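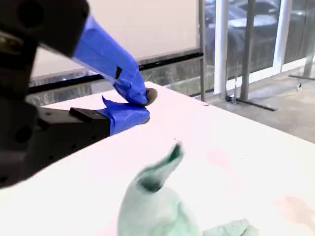

**So what is Trekiten launching this month?** A bedroom humidifier called the Oton, and I'm the one who has been bugging our engineers about it for 2 years.

August 2023 – I'm Naima Ashour, and I run product at Trekiten. We make things that look after the air in your home, and my own bedroom gets so dry every winter that I wake up croaking like a frog!

The Oton puts out a cool, fine mist and shuts itself off when the room hits the level you picked. The tank lifts out from the top (my favorite part), and you can wash it in the sink with dish soap. We lent units to 100 households in June, and the thing they asked for most was a dimmer light, so we dimmed it.

"I wanted a fan you could sleep next to," says Sakda Intarasuk, our lead engineer, who went through 10 fan designs to get one.

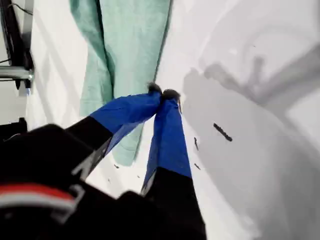 ## Where to get one

The Oton is on sale now in our Amrani store and through our dealers, with a three-year warranty. Press samples – just ask Binta Balogun at our front desk.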